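Carvalho Building, second floor — electrical and fire safety walk-through
Checked by Celeste Lobo, 8th March
Copy to: Pascal Diekmann, Xuelian Yan

Thank you all for putting up with me and my clipboard again, and for the coffee, which was very welcome by the time I reached the back stairs!

1. Exit doors and routes — OK
Both doors open freely and the signs are lit. The coat rack has crept toward the east door again, so please nudge it back to the wall when you have a minute.

2. Fire extinguishers — OK, one comment
Pins and seals in place, gauges in the green. Extinguisher 21 by the kitchen is due for service in May, and Pascal has kindly said he'll book it along with the ones downstairs.

3. Power strips and cords — ACTION
Two strips are plugged into each other under the long desk in room 120. I know outlets are scarce in there (I used to sit in that corner myself), but please separate them today and ask Xuelian for a longer one.

4. Desktop computers — OK, one comment
Unplug at the wall before taking a side panel off, every time, and keep drinks on another table. Dust is to be cleared from vents and fans twice a year. Covers go back on before the power does.

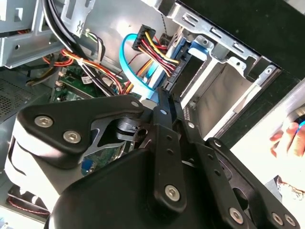

Item 4: desktop case, open.

5. Kitchen — ACTION
The toaster has a full crumb tray and a slightly nibbled-looking cord. I've put a tag on it and would be so grateful if it stayed unplugged until the cord has been looked at. Kettle and microwave are fine.

6. Storage closet, room 129 — ACTION
Boxes are stacked right up against the electrical panel. Keep the marked floor area clear, even for "just one afternoon" — those afternoons do have a way of stretching.

7. First aid kit — OK
Full apart from the small bandages. Refill ordered.

8. Emergency lights — NOT CHECKED
I ran out of time, I'm afraid, and will come back with the test key.

Please initial items 3, 5 and 6 once they're done and leave the sheet in my tray.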